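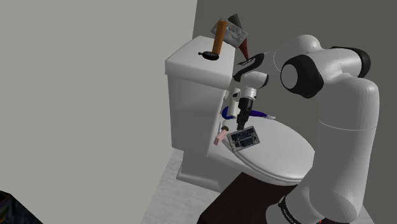

**Ticket 722: leak alert, upstairs toilet, keeps coming back**

Opened by: Nesrin Dursun, Astbridge
Product: Isov leak monitor (clip-on sensor and hub)
Status: open, reopened, open again

**Original report**

The app tells me I have a "continuous flow event, likely WC". It has told me this every night in June so far, always between one and five in the morning. Last night it put the loss at 32 litres. I don't believe it. The floor is dry, the pan is dry above the waterline, and I can't hear anything running with my ear against the cistern. Please tell me what the sensor measures, because the leaflet only says it "understands your home".

**Reply from Isov support**

Thank you for contacting us. A silent leak past the flush valve is the most common cause of this alert. Please put food colouring in the cistern, leave it half an hour without flushing, and check whether the colour has reached the pan. If it has, the valve seal needs replacing.

**Update, Nesrin**

Did the colouring test twice, once with blue and once with red in case the blue was hard to see. Nothing in the pan either time. I left the second one overnight. The app sent the alert at 01:40 regardless.

I also took the lid off. Water sits below the top of the overflow pipe, so it isn't going down there. The float moves freely. I was told on the phone that the inlet valve "may be weeping". Weeping where? If the water goes into the cistern the level comes up, and it hadn't.

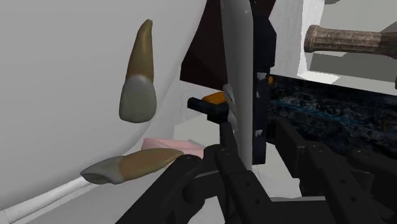 *Two tooth shapes against the pale curved surface, with something pink beside the lower one.*

**Reply from Isov support**

We have reviewed your data and the pattern strongly suggests a toilet. Our approved partner, Nasution, can attend and fit a new flush valve. A call-out fee applies.

**Update, Nesrin**

I'd like to know how a pattern can suggest a toilet when the toilet has passed your own test twice. I am not paying for a valve on the strength of a graph.

I have gone to the water meter instead, which I should have done first. It belongs to Clerach, who bill me from it, so I assume it would notice if water were going through. Steps:

1. Everything off before bed, no washing machine, no dishwasher on a timer.
2. Read the meter at 23:30. The black digits said 2,412 and I wrote down the red ones as well.
3. Nobody used a tap or flushed. (I have asked everyone in the house more than once and they are sick of me.)
4. Read it again at 06:00.

The black digits were the same, and so were the red ones. The app claimed a leak through the whole of that stretch.

Either Clerach's meter is stuck or your sensor is seeing something that isn't my water. I ran a bath afterwards and the meter turned, so it isn't stuck.

**Reply from Isov support**

Thank you for the readings. Mechanical meters can under-record very low flows. Please restart the hub and run the learning routine again.

**Update, Nesrin**

I'll grant that a meter can miss a trickle. It wouldn't miss the amount you are reporting, which is several flushes' worth. The old cistern here took up to 9 litres a go and this one takes less.

Restarted the hub. Ran the routine. It asked me to flush, then run the kitchen tap, then flush again, and announced that it had learned my home. Alert at 02:10.

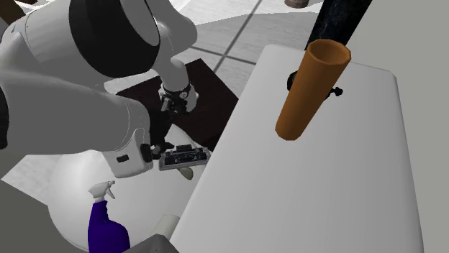 So I tried the only other thing I could think of. I shut the main stopcock at 23:00, opened the kitchen tap until it stopped dripping, and went to bed. With the stopcock closed and the tap run dry there is no supply to the house. The app reported flow at 01:25 and carried on reporting it until shortly before five. I have screenshots and the export file, both attached to my last email, which I'd like someone to open this time.

My own theory, for what it's worth: the sensor is clipped to the pipe before the stopcock, where your fitter put it. That length runs along the party wall, and next door have a water softener. Softeners tend to run their cleaning cycle in the small hours. I haven't asked them what time theirs is set for, but I will. If the sensor works by listening to the pipe, it may be listening to theirs.

**Reply from Isov support**

We have passed this to the technical team. In the meantime, would you be willing to move the sensor to a section of pipe after the stopcock? Guidance is attached.

**Update, Nesrin**

Moved it to the pipe under the kitchen sink. One night without an alert. I am not calling that fixed, as next door may simply not have run the softener, so please don't close the ticket automatically as happened last time.

Still waiting for:

- an answer on what the sensor measures
- confirmation that the Nasution visit has been cancelled, as I never booked it and have had a text about it
- the June alerts taken off my usage report

I'll add the next few nights' results when I have them.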